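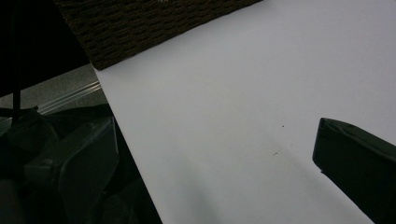
Unser Greifer hieß Brama, und am Abend vor dem Wettbewerb in Clurnora hatte er genau ein Talent: Er konnte mich wahnsinnig machen. Beide Finger auf, beide Finger zu, das klappte prima! Nur eben immer dann, wenn ich gar nichts gedrückt hatte. Unsere AG hatte seit Februar daran gebaut (na gut, die ersten Wochen haben wir vor allem über den Namen gestritten), und im Regelheft stand, dass man aus 900 Punkten mindestens 600 holen muss, um ins Finale zu kommen. Wir standen bei 114.

»Noch mal von vorn«, sagte meine Tischnachbarin, und ich hätte sie am liebsten samt Ladegerät vor die Tür gestellt. 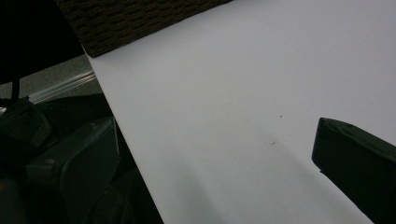 Also noch mal von vorn. Arm ruhig halten, langsam runter, nicht atmen. Ich redete inzwischen mit Brama wie mit einem alten Hund, so in der Art: Komm, mein Guter, nur das eine Mal, dann ist Feierabend. Er surrte beleidigt. Im Flur ging das Licht aus, jemand rief, der letzte Bus nach Maston fahre gleich, und keiner von uns rührte sich.
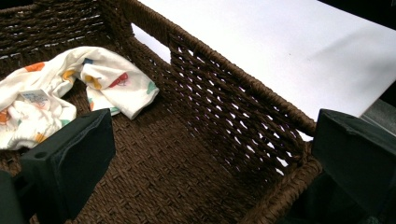
**Der Testkorb**
*Geflochtener Korb mit einem Stück Stoff*

Stoff ist nämlich gemein. Ein Würfel bleibt ein Würfel, aber so ein Tuch sieht bei jedem Versuch anders aus, und dunkles Flechtwerk mag unsere Software überhaupt nicht. Ich schob die Schwelle ein winziges Stück nach unten, nur aus Trotz, und drückte auf Start.

Die Finger gingen zu. Dann hob sich der Arm, und an ihm hing ein Zipfel, ein ganz kleiner, schiefer Zipfel! Wir haben so laut geschrien, dass der Hund von nebenan mitgemacht hat. Den Bus haben wir natürlich verpasst.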